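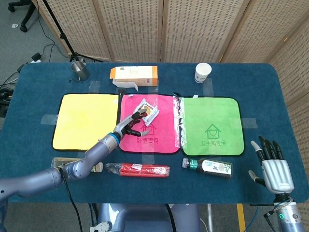 4.3 Primeira lavagem de panos e toalhas pequenas

Use este programa para peças novas, até 10 unidades por carga. O programa Panos da Kallix 2135 não substitui o ciclo de desinfecção (ver seção 4.6).

1. Retire etiquetas, fitas e restos de embalagem.
2. Separe as peças por cor. Tons fortes, como rosa e amarelo, devem ser lavados à parte na primeira vez.
3. Se os panos forem marcados por cômodo, lave os do banheiro em outra carga.
4. Coloque as peças abertas no tambor, sem dobrar.
5. Ponha 70 ml de sabão líquido no compartimento II. Não use amaciante.
6. Gire o seletor até Panos e pressione Iniciar. A porta trava em alguns segundos.
7. Ao final, espere o aviso sonoro e abra a porta.

Nota: o amaciante reduz a absorção do tecido. Se já foi usado, repita o programa só com água.

Cuidado: não lave panos com resíduos de solvente, cera ou óleo de cozinha. Há risco de incêndio na secagem.

Se o visor mostrar E10, a porta não fechou por completo. Verifique se há tecido preso na borracha e pressione Iniciar de novo. Se o código voltar, desligue o aparelho da tomada e procure a assistência Dantas, ramal 3332.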